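第4章 桌面整理任务的设置

本章说明怎样让 Dreveck 机械臂在一张桌子上做简单的家务练习:把小物品拿起,放到盘子里或盒子里。读者常常问我们,这台机器现在能不能代替人收拾厨房。我们的回答是,还不能。它可以做本章写的这几种动作,速度比人慢,而且需要人在旁边看着。请带着这个期待开始设置。

4.1 准备桌面

1. 把桌面擦干净。油和水会使物品滑动。
2. 放上盘子和开口的收纳盒。两者之间请留出一只手的宽度。
3. 放上要整理的物品。第一次练习请选软的方块和轻的玩具,例如玩具香蕉。纸团也可以用,但是纸团的形状每次都不同,夹爪比较容易抓空。
4. 小家电模型请放在靠边的位置,它们在这个任务里是障碍物,不需要移动。
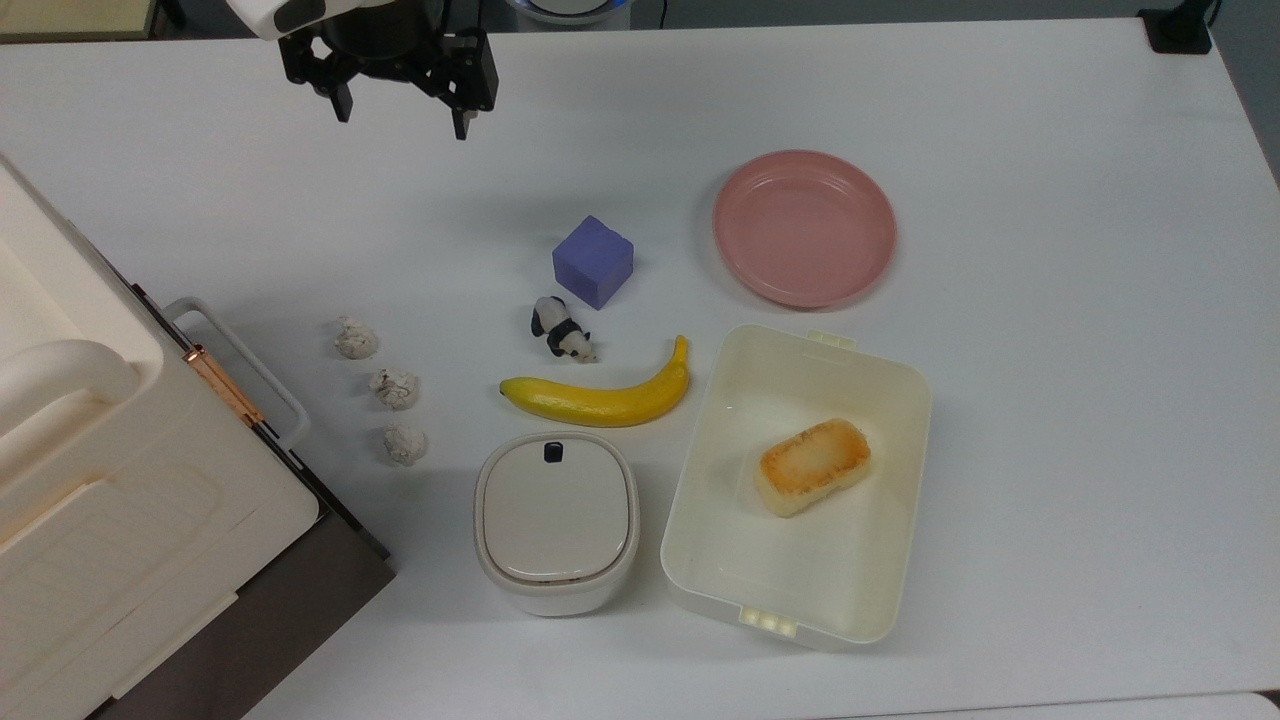
5. 打开 Saha 控制软件,选择“桌面整理”,然后按“识别物品”。
6. 对照屏幕上的名称和桌上的物品。如果名称有错误,请用手修改。软件版本 2 以前没有这个功能。

注意:不要使用玻璃杯、刀具和装有热水的容器。夹爪没有温度的感觉,也不知道什么东西会碎。

4.2 第一次抓取

1. 把速度设为 8,不要更高。最高速度是 9,只用于没有物品的测试。
2. 选择一个方块作为目标,选择盘子作为终点。
3. 按“单步”。机械臂会先移动到目标的上方,然后停住,等待您的确认。
4. 从侧面看夹爪和方块的位置。两个指尖应该在方块的两边。如果指尖碰到方块的顶面,请按“上升”,再把夹爪的开口调大一点,重新对准。
5. 位置正确以后,再按一次“单步”,夹爪下降并合上。

小心:机械臂移动的时候,手和头发不要进入桌面的范围。红色停止按钮应该一直在您能拿到的地方。
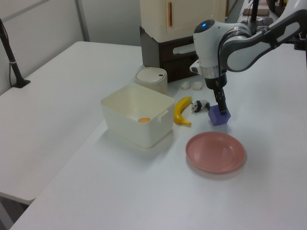 6. 方块放好以后,再换别的物品。建议的顺序是先硬后软,先规则后不规则。玩偶一类的小东西请放在后面练习。
7. 每换一种物品,都要重新做一次“识别物品”。

说明:在 Grovolstead 的试验室,Hanne Ketilsson 的小组一共记录了 2,000 次抓取。方块的结果最好,纸团的结果最差。两个物品靠得很近的时候,夹爪常常把旁边的那个推走。所以我们建议初学者把物品分开放。

4.3 这台机器还不会做的事

下面的工作请您自己做:洗碗、叠衣服、擦掉洒出来的汤、打开很紧的盖子。有的用户在车间里用它给零件分类,条件是零件的种类少,摆放的位置也固定。如果零件混在一起堆着,现在的软件还处理不好。

Nastarton 扩展包增加了开抽屉的动作,设置方法见第5章。没有安装扩展包的时候,请不要让夹爪去拉把手,这样可能会损坏指尖。

4.4 结束工作

1. 按“回到原位”,等机械臂完全停止。
2. 关闭软件,然后关闭电源。
3. 检查指尖的表面。如果有裂口,请更换一对新的,不要只换一个。

本章由 Ívar Thoroddsen 编写,2023年7月17日修订。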